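Sorting Socks at the Table: A Small Study of Laundry Handling in a Shared House
Unit project report, second year, Household Systems and Design

1. Background

Our group looked at what happens to small laundry between the dryer and the drawer. Most of the advice we found covers shirts, towels and bed sheets. Socks and small cloths get a line or two, even though they are the items most often lost or paired wrongly in a shared house.

We started with a survey sent to residents of Drermont, the student housing complex beside campus. It went to 1,399 residents in September and 1,092 opened it. The questions covered where people sort their washing, what they carry it in, and whether they pair socks straight away or leave them until needed. The most common answer to the last question was that they leave them.

2. The work surface

We tried three surfaces in the planning stage: a bed, a carpeted floor and a table. The bed was dropped early because the doona cover moved around under the basket and small items slid into the folds. The floor was fine for a few minutes and then hard on the knees. We settled on a table covered with one large sheet of pale paper.

The paper did two jobs. It gave a plain background, so a stray sock was easy to see against it, and it kept fluff off the wood. Patterned tablecloths were ruled out for the same reason.

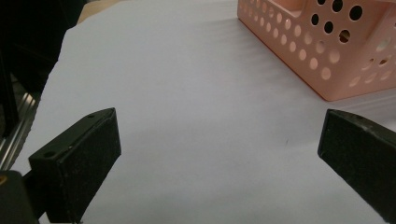

Paper from a roll curls at the ends, so we left it weighted down overnight before the first session. One sheet lasted for 25 sorting rounds before it had to be replaced. The main problem was creasing along the near side, where people rest their wrists.

3. The basket

The Stusison guide to small-space laundry, which was on our reading list, recommends a shallow basket for items smaller than a face washer. In a deep hamper, socks sink to the bottom and have to be dug out. We used a pink plastic basket with perforated sides and a grey handle at each short end. It sits in the middle of the table, long side facing the person sorting.

The light-coloured floor of the basket caused one difficulty we had not planned for. Black socks were picked out first nearly every time and cream ones were often left until last, or missed on a quick look. For the later rounds we asked people to check the corners before calling the basket empty.

4. Items and method

Each load was kept small and mixed. A load had dark socks, cream socks and lavender cloths, placed in the basket without pairing. We did not fold the socks into balls, as this stretches the cuffs and hides which sock is which. A cloth could go in folded or crumpled.

The person sorting worked with both hands and could take items in any order. Cloths were to be placed to one side of the basket and socks to the other. Items that were dropped went back in the basket and the round carried on.
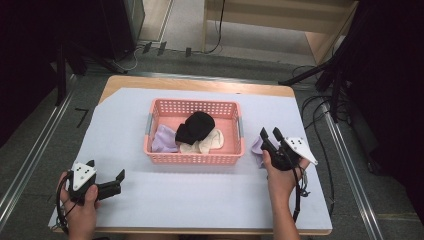 5. Results

Across all sessions we logged 1,174 items. The cloths were the easiest to deal with. They have an obvious edge or corner to take hold of and they hang straight once lifted. Socks were slower, mainly when one was lying partly under another. Pulling the top sock often dragged the lower one to the wall of the basket, and it then had to be freed separately.

Sorting to two sides worked well for right-handed people. Left-handed people in the group preferred the cloths and socks swapped over, and we let them do this after the first session. We should have written it into the method from the start.

Where the basket stood made more difference than we expected. When it was pushed toward the far corner there was more clear paper in front for laying out pairs, but people had to lean to reach the back wall. With the basket in the centre the reach was easier and the pairs ended up squeezed along the edges of the sheet. Around half of the group changed their mind on this at least once.
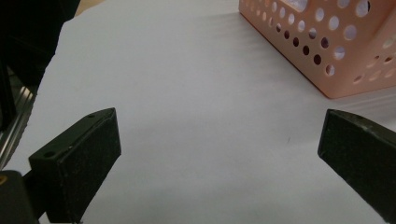

Figure 3. Clear paper beside the basket.

6. Limitations

The loads were small, and a real wash at Drermont would include shirts and underwear as well. We used one type of basket only. We had hoped to compare it with the fabric tub sold by Cornov, but it was out of stock for the whole term. We also did not test under poor light – several survey answers mentioned sorting dark socks at night under a weak bulb.

7. Recommendations for the house

Keep a shallow basket for small items, separate from the main hamper. Sort on a plain, pale surface. Pair socks as they come out, and leave any single sock on the table until the basket has been checked. The Sandhu laundry room on the ground floor has a folding bench that would suit this, if the noticeboard leaflets were cleared off it.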